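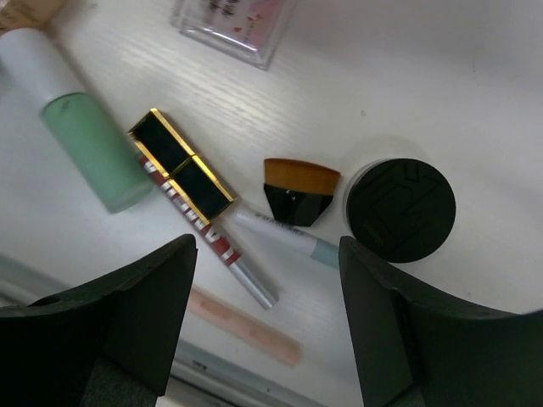 Figure 1. Wrist camera view of the Cell 3 table, gripper open, mixed cosmetics set in place.

Unit 4: Setting Up and Maintaining the Cosmetics Sorting Cell
Instructor: Kipchumba Barasa
Laboratory supervisor: Emmanuel Waweru

4.1 Purpose of the unit

Students will prepare the Bollodero cell for a sorting run, check the gripper and wrist camera, and record the condition of the machine at the end of the session. The unit assumes that Unit 3 (safe entry and lockout) has been completed and signed.

4.2 The work surface

The table is white, and pale items are the hardest for the camera to separate from it. In Figure 1 the round black compact stands out clearly, while the thin white pen-shaped item offers far less contrast along its barrel. Clear plastic raises a different difficulty: the case at the top of the view shows its pink printed insert through the plastic, and the software may take the insert for the whole object. Outlines must therefore be checked by eye before the first pick.

Wipe the table with a dry lint-free cloth before each session. Small specks are acceptable. Powder residue is not, and must be removed from the fingers as well.

4.3 Gripper check

Both fingers should appear in the lower part of the camera view when the gripper is fully open. If only one is visible, the camera bracket has shifted; stop and call the laboratory supervisor.

Set the opening to 102 mm in the Poltemon control panel and measure it with the caliper. Close the fingers at low speed on the test block and confirm that they meet it together. A finger that arrives late usually points to a loose mounting screw. Tighten the screw with the cell locked out, then repeat the test.

Finger pads are replaced every 3000 cycles. The counter was at 267 at the start of August, following the last replacement.

4.4 Overlapping items

Items are laid out loosely, and some will rest on others. The black-and-gold lipstick in Figure 1 lies partly on a lip gloss tube. The upper item is always picked first. After it has been removed, take a new camera view before planning the next pick — the lower item may have moved.

Round items require care. The standard grip force for this unit is 40 percent, and it should not be raised to correct a slipping grip. Adjust the approach angle and try again.

4.5 Closing the session

Return the arm to its home position, open the gripper, and save the camera log to the Wular folder under your group name. Enter the cycle count and any fault in the paper logbook. Faults left out of the logbook will be treated as an incomplete exercise.

Reading for the next unit: Minja manual, chapter on camera calibration.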